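Synchronisation Gelell : erreur 500 sur une partie du dossier partagé
Statut : résolu. Catégorie : fichiers et sauvegardes. Site : Bralville

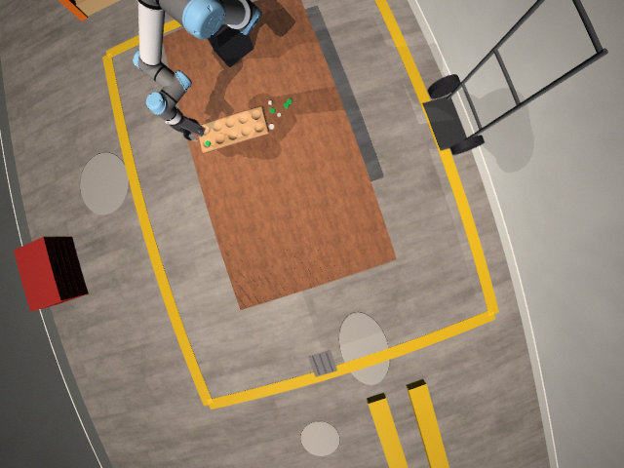

Brique beige à deux rangées de six tenons, billes vertes et blanches, image de synthèse

Description du problème

Bonjour à toute l'équipe ! Depuis le passage de notre serveur de fichiers sur le Testetti, le client Gelell s'arrête en cours de synchronisation avec le message « erreur 500, objet refusé par la destination ». Tout le reste marche à merveille, et je le dis parce que c'est vrai : les transferts sont rapides, l'historique des versions est un bonheur, et je ne reviendrais à l'ancien système pour rien au monde. Mais 77 fichiers restent bloqués dans la file d'attente, toujours les mêmes, et chaque relance finit pareil.

Ce que j'ai déjà essayé : redémarrage du client, déconnexion puis reconnexion du compte, suppression du cache local. L'espace disque est largement suffisant. Les fichiers s'ouvrent sans problème sur les postes.

Suivi

09 h 10. Ticket pris en charge. Pouvez-vous joindre le journal du client et nous dire depuis quel type de poste les fichiers bloqués ont été créés ?

09 h 35. Journal joint. Les fichiers viennent tous des 2 Mac de l'atelier, et aucun des postes sous Windows. Je n'avais pas fait le rapprochement avant votre question, merci, on tient peut-être une piste !

10 h 20. Bien vu. Dans le journal, tous les noms refusés contiennent au moins un caractère accentué : « été », « modèle », « façade », « relevé ». Un même « é » peut être codé de deux façons en Unicode, soit en un seul caractère (forme NFC), soit en un « e » suivi d'un accent combinant (forme NFD). À l'écran, impossible de voir la différence. Le Testetti attend la première forme et vos fichiers semblent utiliser la seconde. Pour vérifier, dans un terminal, placez-vous dans le dossier et lancez :

ls | grep relev | xxd

Si vous lisez 65 cc 81 à l'endroit de l'accent, c'est du NFD. Si vous lisez c3 a9, c'est du NFC et il faudra chercher ailleurs.

10 h 50. 65 cc 81, en plein milieu du nom ! C'est passionnant, je travaille avec des accents depuis toujours et je ne m'étais jamais demandé comment ils étaient rangés là-dedans. Est-ce que je peux renommer à la main ?

11 h 05. Possible, mais il y a plus simple : l'utilitaire convmv. Mettez d'abord la synchronisation en pause sur tous les postes, sinon Gelell risque de recréer les anciens noms. Lancez ensuite l'essai à blanc :

convmv -r -f utf8 -t utf8 --nfc ./Partage

La commande affiche les changements prévus sans toucher à rien. Si la liste vous convient, relancez-la en ajoutant --notest. À exécuter de préférence sur le serveur et non depuis un Mac, dont le système de fichiers peut traiter les deux formes comme un seul nom.

13 h 40. Fait sur le serveur. L'essai à blanc a listé exactement les 77 fichiers attendus, quel plaisir de voir les deux listes coïncider. Renommage lancé, synchronisation réactivée. La file est vide au bout de 40 minutes, sans une seule erreur !

Petite surprise tout de même : le dossier « Dinu » apparaît en double sur un des Mac, avec un sous-dossier « Métrés » vide à côté du bon.

14 h 15. C'est un reste du cache local. Fermez le client, videz le cache depuis Préférences > Avancé, supprimez le doublon vide après vérification, puis rouvrez. Pensez aussi à cocher « Normaliser les noms à l'envoi » dans le même écran sur les deux machines. L'option est décochée par défaut quand le compte a été créé avant la migration.

14 h 45. Doublon disparu, option cochée sur les deux Mac. J'ai créé un fichier « Été à Bralville, relevé n° 2 (façade côté forêt) » avec tous les accents que je pouvais y mettre, et il est passé du premier coup. Merci mille fois, j'ai noté la commande dans notre wiki interne !

15 h 00. Parfait. Nous ajoutons le cas à la base de connaissances, rubrique « Migration Testetti ». Le ticket est fermé, il peut être rouvert par simple réponse.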